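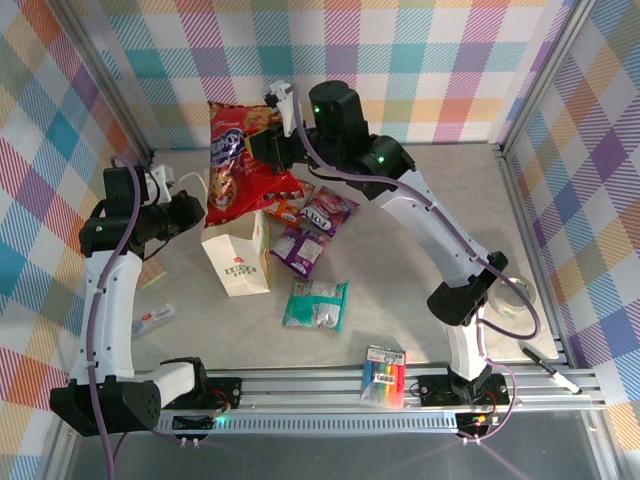
Ngân Khương doubts the comparison means much, as a crisp packet sags differently every time it is picked up, and two grippers never get the same packet twice. Fair point, and the numbers should be read with it in mind.

Clama grip comparison, bagging set

Task: two arms, snack packets, one paper bag.
Episodes: 182, of which 100 with the Torken fingers and the rest with the stock ones.
Cameras: one fixed, one on each wrist.
Labels: success or fail, judged by Tùng Văn alone.

Known problems

Torken's leaflet promises a gentle hold on any film packaging. We saw no evidence of that in the force logs, which drift after 24 episodes unless re-zeroed. Eight episodes have no wrist video. Large bags were not shared evenly between the two finger types, so please don't quote a winner from this.

Corrections to Meron Worku.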